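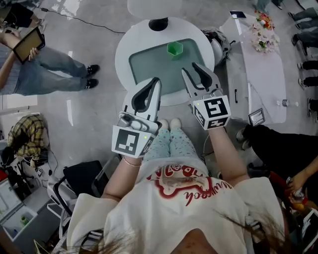 Paora McKinnon said the cup had to stay on the mat. If it stood on the bare table it would leave a ring, he said, and a ring on a white table was there for good.

"It's a cup," Dell said. "It goes where I put it."

"Then put it on the mat."

She put it on the mat. It was the green one with six sides, the last of a set their aunt had brought home from Hullau. The others had gone one at a time over the years, two of them in the same August. Dell had broken most of those. Paora had broken one and hidden the pieces in a boot.

The aunt's letter had come that morning. She was selling the house at 113 Prununham Road and wanted to know who was taking what. Paora had already written down the clock and the good chairs. Dell had written nothing.

"You could have the piano," he said.

"Where would I put a piano?"

He looked at the room and did not answer. The two round tables took up most of it. She had bought them when the cafe downstairs closed, 57 dollars for the pair, and carried them up herself with the feet banging on every step.

"She'll ask about the cup," he said. "She thinks you still have all of them."

"I'll tell her I have one."

"She'll want to know what happened to the rest."

"You can tell her about the boot."

Paora got up and filled the kettle. He stood with his back to her until it boiled. Then he took down two mugs, plain ones, and left the green cup alone.

"I'd have liked one of those," he said. "I never said so at the time."

Dell moved the cup an inch toward his side of the mat. He sat down again and asked if there was any milk.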